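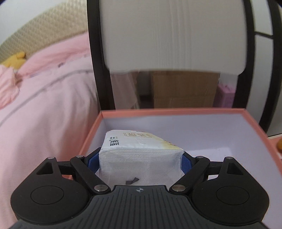

**kasel_kate** replied:

Smaranda says the packs by the register count as napkins and you should stop asking the servers for more. I disagree. If I order the ribs I want a real cloth napkin, and the Flastimville diner used to have them until May.

---

**gravyboat31** wrote:

They got rid of cloth because people were walking off with them. My brother-in-law has six. He calls it a set.

---

**kasel_kate** wrote:

Then charge your brother-in-law. I've been eating there since the booths were green and I have never left with so much as a toothpick. Now I get one sheet of something you could read a newspaper through, and the ribs are the same ribs.

---

**Despina Ardeleanu** wrote:

I did the books for a place out on Kruger Road, so here is the dull part. Linen service is billed by the piece, used or not. We had 200 napkins on the contract and paid for every one of them in February, when you could have roller-skated through the dining room. Our last full year came to $1,349, and that was with a discount for being nice to the driver.

Paper was a fraction of that. I don't love it either, but I signed the checks.

---

**tinroof** wrote:

$1,349 a year is less than four bucks a day. They charge more than that for the side of slaw.

---

**Despina Ardeleanu** wrote:

Yes, and the slaw is also paying for the fryer, the insurance and whoever keeps backing into the sign.

---

**gravyboat31** wrote:

That was one time.

---

**oldmillpond** wrote:

Nobody has brought up washing. My mother ironed napkins every week of her life, and they still came out with a gravy shadow in one corner. You folded that corner under when company came. Everybody did it and everybody knew. I switched to paper the month I got my own apartment and have felt no shame since.

We do keep cloth for holidays. They live in the drawer with the good candles and smell like the good candles.

---

**kasel_kate** wrote:

At home, fine. I eat over the sink at home. I'm talking about a restaurant where the menu says "dining experience" on the front. It's in cursive.

---

**tinroof** wrote:

Has anyone tried the Fakwood reusable ones? Bamboo something. My wife bought them and they absorb about as well as a raincoat. You mostly move the sauce to a new location.

---

**oldmillpond** wrote:

We have those! They're good for polishing glasses. I wouldn't take one near a rib.

---

**Smaranda Mocanu** wrote:

For the record, what I told Kate was that you can ask for extra and they'll bring it, and the packs are for takeout. I also told her to bring her own cloth one from home if it bothers her that much. My uncle tucks his into his collar and gets better service than any of us.

---

**kasel_kate** wrote:

I'm not bringing a napkin from home to a restaurant. What's next, my own chair?

---

**gravyboat31** wrote:

I can get you a napkin. Six, if you aren't picky about where they came from.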